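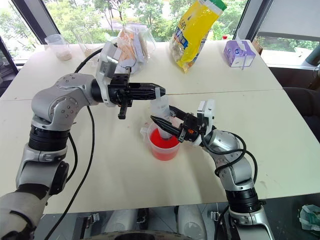
The Drekier pair at the table, funnel over the cup.

Joyce Nzioka had until five. Review due at five, Tustari's people calling at four to ask how it was going, which they were not supposed to do.

She typed with two fingers. Standing up.

Setup easy. Crossed that out. Setup took a morning and one phone call. Better. Kept it.

"It's got the funnel," said Grigoris.

"I can see it's got the funnel."

"I'm just saying. It didn't have it before lunch."

Before lunch it had squeezed too hard and the funnel had gone off under the window like a tiddlywink. Grigoris Bakalis had crawled after it. Now the right arm held the thing steady, stem down, right over the measuring cup with the red in it. The red was cherry drink mix. Grigoris had made it double strength so they'd see every drop that missed. His shirt cuff was pink.

The left arm waited, fingers open. It did that a lot. Joyce had a line about it in the draft - the left arm waits like a man holding a door - and the editor at Rondero would cut it, he cut all of those. Leave it in anyway.

"What does it want?" she said.

"It wants the next step."

"So give it the next step."

"It says confirm. I confirmed. It says confirm."

She came around the chair to look at his screen. Confirm. Gray button. He pressed it again and nothing, and he looked up at her with that face, the one from the Shirima review, when the dish thing had gone into its sulk and they had ended up washing the plates by hand at midnight and writing three stars.

"Don't," she said.

"I didn't say anything."

"You were going to say three stars."

"I was going to say two."

Price. She had forgotten the price. 972 a month for the pair, software included, training not included. She typed it in, then sat and looked at it. Who was paying that? Her sister ran a juice stand with one blender and a nephew. The nephew was cheaper. The nephew also didn't show up half of July.

She wrote that down. Not the nephew, just the showing up part.

Phone. Tustari, ten minutes early. A cheerful voice, wanted to know were they enjoying the arms.

"We're in the middle of it," Joyce said.

"Wonderful! Have you tried the pouring routine?"

"We're on confirm."

Small silence. Papers, or somebody pretending to have papers. "Which version are you on?"

She put her hand over the phone. "Which version?"

"Seventeen," said Grigoris.

"Seventeen."

"Oh," said the voice, a good deal less cheerful. "You hold it down. The button. You have to hold it for two seconds, it's a safety thing, it's in the August manual."

"It's July."

"Yes," said the voice. "It's not out yet."

Grigoris had already heard. He had his thumb on the button and his eyes shut. Joyce hung up without meaning to, or meaning to a bit, and teh left arm began to move, slow, a sort of careful shrug toward the handle of the cup.

"Is it - "

"Shh."

Four fifteen. She should have been typing. She had a whole section with nothing in it but the word Safety. She stood there holding the dead phone against her chest and watched the fingers come down on either side of the handle and she wanted it to work, she noticed, wanted it quite badly, for no reason she could put in a review.

"Come on," she told it. "Come on, you expensive thing."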